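Sorting old bricks: by color or by shape?

relu_i
Posted 27 January 2025

Hello all. I bought a big box of used bricks from a family in Bovholm, mixed sets and many single pieces. The seller wrote 1,357 pieces in the ad and I believe him. Now I must decide how to sort. My wife says by color, it looks nice on the shelf. I think by shape, but I would like to hear from people who have done it.

strupollock
Shape. Always shape. You can find a red one in a drawer of mixed 2x4s in a second. Try finding a tiny clip in a drawer where everything is red.

nayeliq
I disagree with Struan a little. My kids are 9 and 11 and they build by color, so color drawers get used and shape drawers get ignored. Depends who is building.

strupollock
Fair, but Relu did not mention kids.

relu_i
No kids, only me. But some pieces are a problem for both methods. I have the normal solid red and also another red, more pink, and I don't know if they go together. Is it sun damage? Is it a different maker?

Hanh_D
Relu, I have sorted used bricks for many years, so I try to answer. Sun damage usually goes to dull or yellow, and often one side is worse than the other. Compare the side walls with the inside, in daylight.
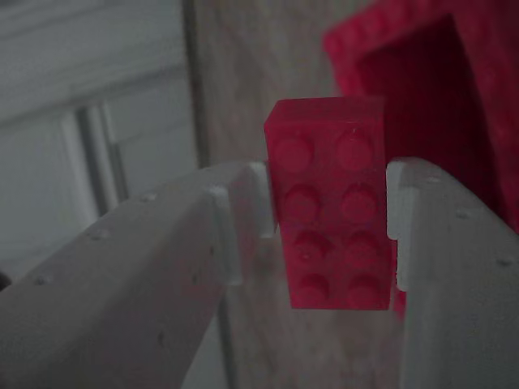 Pinkish reds I keep in a separate bag until I have looked at each piece close to a window. A 2x4 like this one, with a slightly see-through look and a bit of frost on the surface, I would not put with the solid reds. When you build a wall with both, the eye goes directly to the wrong brick. For the maker, look at the top of the studs with a magnifier, many brands put their name there.

nayeliq
I would just mix them. A wall with two reds looks more like a real wall to me.

Hanh_D
For a real wall yes. For a fire truck, no :)

relu_i
Thank you Hạnh. I will do shape first, and one small box for strange reds. I ordered 20 drawers from Hutico, so there is space.

strupollock
Told you. Shape.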